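Contents Previous Next Index Glossary

Chapter 6
Learning from Demonstration in Cluttered Places

Pick up a spoon. Go ahead, take one out of the nearest drawer or jar and then put it back. You probably gave the whole thing no thought at all, and yet your hand solved a problem that kept robotics labs busy for years. You chose one handle from a tangle of handles, slid your fingers into a gap barely wider than they are, pulled at an angle that didn't drag the neighbors out too, and let go at the right moment.

This chapter is about teaching a robot to do that by showing it. The idea is called learning from demonstration, and I think it's one of the most enjoyable corners of the field, partly because you can start getting results in an afternoon! In Chapter 5 we wrote down the motion of the arm ourselves, one waypoint after another. Now we let a person guide the arm through the job, record what happens, and fit a policy to the recording. A policy, you'll remember, is a rule that takes in what the robot senses and gives back what it should do next.

Our running case is the Kirkville study, carried out by Kadri Ķēniņš and Cengiz Bayram. They wanted to know how much the surroundings matter. Earlier work had mostly used a bare table and one object, and policies trained that way tended to fall apart in an ordinary kitchen. So Ķēniņš and Bayram collected 268 demonstrations of a single task, taking a utensil out of a holder, with everyday kitchen things left standing on the counter. Then they collected a second set of the same size with the counter cleared except for the holder, and trained the same network on each.

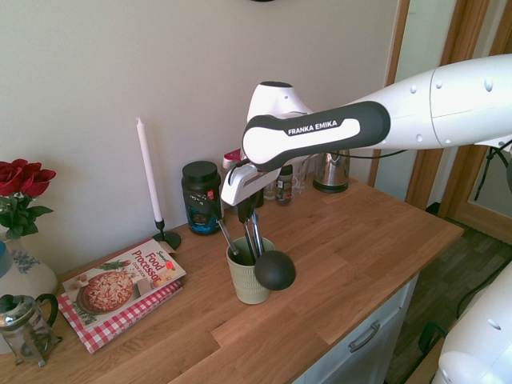 Why does a policy trained on a bare table do badly in a real kitchen? The network learns whatever helps it predict the next motion, and on a bare table almost any patch of color is a good clue to where the target stands. Put a kettle or a candle nearby and those clues point to the wrong place. Demonstrations recorded among other objects push the network toward features that belong to the target itself.

A word about the arm before we go on. The Franka arm has seven joints, one more than it strictly needs to put its gripper at a given position and orientation. That extra joint is a gift in tight quarters: the elbow can swing out of the way while the fingers stay exactly where they are. It also makes the learning problem a little trickier, as two demonstrators can reach the same spot with the arm bent differently. Section 6.3 shows what happens when you average two such demonstrations (the result is a posture neither person would have chosen) and how to avoid it.

Both policies were then tested in kitchens they had never met, for 800 trials each. The one trained on the cleared counter took out a utensil in 149 trials. The other did so in 604. Same arm, same network, same number of demonstrations — and a fourfold difference! When I first saw that table I went straight back to my own old data sets and winced.

The failures are just as interesting. Trinity Benavides went through the recordings later and sorted them by cause, and her labels give us the outline for Section 6.4. Many failures began well before the fingers touched anything, with a small drift on the approach that the policy had never been shown how to correct. Small errors carry the arm into situations missing from the demonstrations, where it makes larger errors. We call this compounding error, and you'll meet it again in Chapter 9.

You'll need the least-squares material from Chapter 2 and the coordinate frames from Chapter 4. If frames still feel slippery, rework Exercise 4.7 first.

6.1 What Counts as a Demonstration

A demonstration is a list of pairs. Each pair holds an observation, written o, and the action a that the demonstrator took at that moment.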